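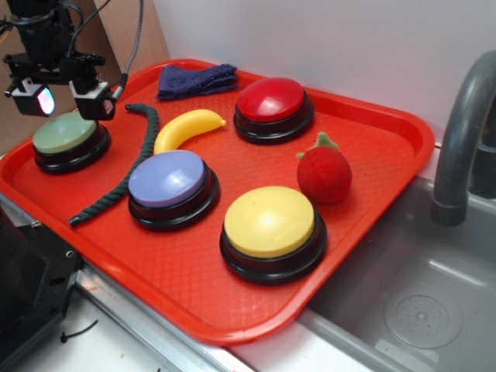 Report of the visit to the Allska Day Centre open day

Members of the Trallov Community Care Forum attended the spring open day at the Allska Day Centre in April. The centre offers daytime support to older people and to adults recovering from illness or injury. The visit was arranged at the invitation of the centre manager, Kirsty Geddes, and formed part of the Forum's review of day services in the district.

The party was received at the main entrance at 10 a.m. and given a short talk on the history of the building. It was formerly a primary school and still has its original hall, with tall windows on the south side and a sprung floor. The centre now has 110 people on its register, of whom 30 may attend at any one session. Places are offered after a home visit and a conversation with the person's family or carer.

Members were first shown the hall, where a seated exercise class was in progress. The class lasts for forty minutes and is followed by tea. The Forum noted that the chairs had been chosen in several heights and that the route to the cloakroom was clear and well signed. The heating in the hall is controlled separately from the rest of the building, a change made after complaints last winter.
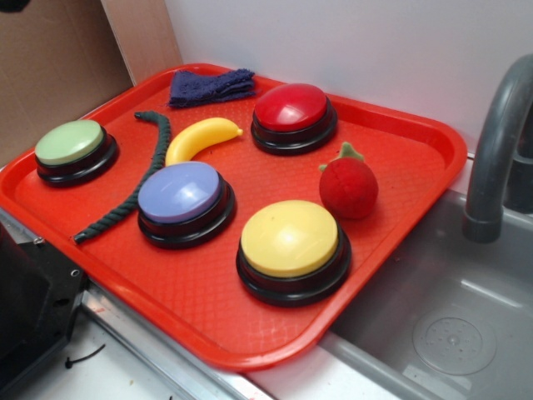
Discussion then turned to transport, which remains the main difficulty for the centre. Two minibuses are run under contract by Espinoza, and the outlying villages are served only in the mornings. Several families told members that a later return journey would allow them to keep full working hours. Ms Geddes confirmed that the contract is due for renewal and that a later run has been included in the new terms.

Lunch is cooked on the premises. Members were served vegetable soup, fish pie and stewed apple, and found the portions generous. Menus are changed every 4 weeks and are sent home in advance in large print. The kitchen can provide soft meals on request, although notice of one day is asked for.

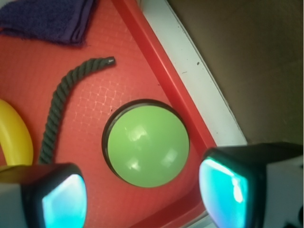
In the afternoon the party visited the garden, which was laid out with help from the Grorunero nursery. The raised beds are at a suitable height for wheelchair users. The path along the north wall is uneven in places, and members were advised that repairs would be made before the summer. Some 433 visitors were recorded at the previous year's open days taken together.

The Forum wishes to thank Ms Geddes and her staff for their courtesy. Members recommend that the transport terms be looked at again once the new contract has begun, and that a second visit be made during an ordinary working session.

This website uses cookies to improve your visit. Accept | Manage settings

© Trallov Community Care Forum | Contact us | Back to top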